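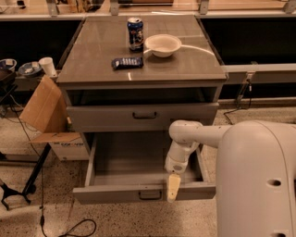
로웨나 카타쿠탄이 제일 먼저 물었다. 그리퍼만 바꾸면 되는 걸 왜 제어기까지 건드려서 일을 두 배로 만드냐고. 맞는 말이라서 답글을 세 번 썼다 지웠고, 그냥 타래로 푼다.

비교 대상은 둘. 원래 달려 있던 손가락형 그리퍼, 그리고 커쇼(Kershaw)라고 부르는 새 손가락 세트. 커쇼는 사내 별명이고 누가 왜 그렇게 붙였는지는 모른다. 서류에도 그렇게 적혀 있다.

과제는 서랍이다. 열기, 닫기, 다시 열기. 사람이 하면 과제라고 부르지도 않는 일.

첫날은 원래 그리퍼에 위치 제어. 40번 시도. 서랍은 꽤 열렸는데 손잡이를 당기는 건지 캐비닛을 통째로 끌고 가는 건지 구분이 안 되는 시도가 섞여 있었다. 로그상으로는 전부 "성공"이다. 성공의 정의를 내가 썼으니 할 말이 없음.

그래서 정의를 고쳤다. 캐비닛 본체가 움직이면 실패. 숫자가 뚝 떨어졌고 나는 점심을 늦게 먹었다.

아치형 손잡이가 생각보다 까다롭다. 손가락이 위에서 들어가면 뒤쪽 틈에 걸리고, 옆에서 들어가면 미끄러진다. 도면에서는 둘 다 잘 됐다. 도면에서는 늘 다 잘 된다.

빈디(비엔베니도 티옹손, 본인은 이 호칭 싫어함)는 손목 각도를 의심했고 나는 마찰을 의심했다. 둘 다 보정값은 의심하지 않았다. 범인은 보정값이었다. 손목 카메라 쪽 변환이 2밀리 어긋나 있었다.

2밀리가 뭐라고 싶겠지만 손잡이 뒤 틈에 손가락을 넣는 입장에서는 전부다.

보정 다시 하고 커쇼로 교체. 끝이 얇아서 틈에는 쏙 들어간다. 대신 힘을 주면 휜다. 휜 채로 서랍이 열리면 그것대로 좀 대견한데, 열리고 나서 손가락이 튕기면서 손잡이를 한 대 때린다. 소리가 꽤 크다. 옆 팀에서 메시지가 왔다.

여기서 제어기 얘기가 나온다. 로웨나 질문에 대한 답이 이거다. 손가락이 휘는데 위치 제어를 그대로 쓰면, 제어기는 손끝이 어디 있는지 안다고 굳게 믿고 있고 손끝은 딴 데 가 있다. 그 확신이 무섭다. 회의실에서 많이 본 확신이다.

임피던스 제어로 바꿨다. 당기는 방향은 뻣뻣하게, 나머지는 무르게. 게인 조합을 16개 돌렸고 쓸 만한 건 3개. 나머지 중 하나는 서랍 앞에서 얌전히 떨기만 했다. 추운 줄 알았다.

공정하게 하려고 원래 그리퍼도 임피던스로 다시 돌렸다. 그랬더니 이쪽도 멀쩡해졌다. 며칠 동안 비교한 게 그리퍼가 아니라 내 제어기 설정이었다는 뜻이다. 표를 처음부터 다시 만들었다.

현재 스코어. 여는 건 커쇼가 조금 낫다. 닫는 건 원래 그리퍼가 확실히 낫다. 닫을 때는 손가락 끝으로 앞판을 미는데, 얇고 휘는 손가락은 미는 일에 소질이 없다. 손등으로 밀게 하자는 의견이 있었다. 나는 찬성인데 안전 검토 문서를 새로 써야 해서 갑자기 반대다.

윗판에 캔이랑 그릇, 초코바 비슷한 걸 올려 두고 돌리는 것도 해 봤다. 당길 때 캐비닛이 흔들리는지 보려면 센서보다 캔이 빠르다. 초코바는 판정에 도움이 안 된다. 누워 있어서 무슨 일이 있어도 태연하다.

라밀 바우티스타 답글: "그냥 흡착 쓰시죠." 손잡이가 아치형이라 붙을 데가 없습니다. "앞판에 붙이면 되잖아요." ...그건 내일 생각해 보겠습니다.

(추가) 생각해 봤는데 앞판 흡착은 각도만 맞으면 될 것 같다. 인정하기 싫어서 괄호 안에 쓴다. 흡착컵은 스컨게이트(Skurngate) 창고에 있다는데 신청서가 종이다.

카메라 위치도 다들 물어봐서. 머리 쪽 시점만 쓰면 손목이 손잡이 앞으로 내려올 때 접촉점을 제 팔로 가린다. 제일 궁금한 순간에 제일 안 보인다. 손목 카메라를 같이 쓰면 낫지만 이쪽은 가까워지면 초점이 나간다. 결국 마지막 몇 센티는 둘 다 못 믿고 힘 값으로 간다.

딘도 톨렌티노가 게인 값 공유해 달라고 했는데, 우리 서랍 레일에 맞춘 값이라 그쪽에서는 안 맞을 거다. 그래도 달라면 보낸다. 떠는 것까지 포함해서 보낸다.

3월에 덜빌(Dullville) 쪽 팔이 들어오면 같은 서랍으로 한 번 더 돌릴 예정. 이번에는 보정부터 확인하고 시작하겠다고 여기 적어 둔다. 나중에 캡처해서 보여 줘도 됨.

로웨나가 방금 또 달았다. 그래서 어느 쪽을 쓸 거냐고. 여는 건 커쇼, 닫는 건 원래 것. 교체는 내가 육각렌치로 한다.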